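Opened the hot tub back up in October after leaving it drained all summer. It's a 193 gallon Gondix, bought used from a couple in Herkotville, and the cover weighs more than I do when it's soaked.

First fill took a little over an hour with the garden hose. The strips showed alkalinity at 74, so I added baking soda in two rounds and ran the jets between them. I'd rather go slow than chase the pH all week. The heater got to 100 by bedtime.

The filter was shot. Skoneck wanted too much for a new one, so I ordered from Katayama and paid 13 dollars less. 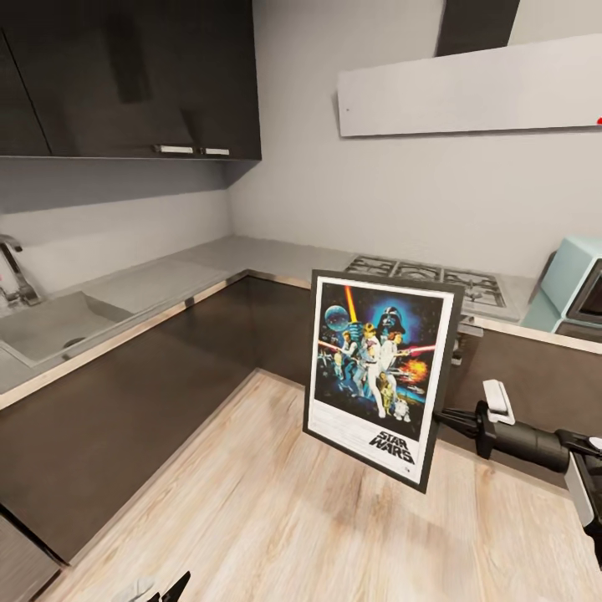
The new cartridge is a hair shorter than the old one but it seats fine. I still have a slow drip at the pump union, and I'll get to that when the O-rings come in.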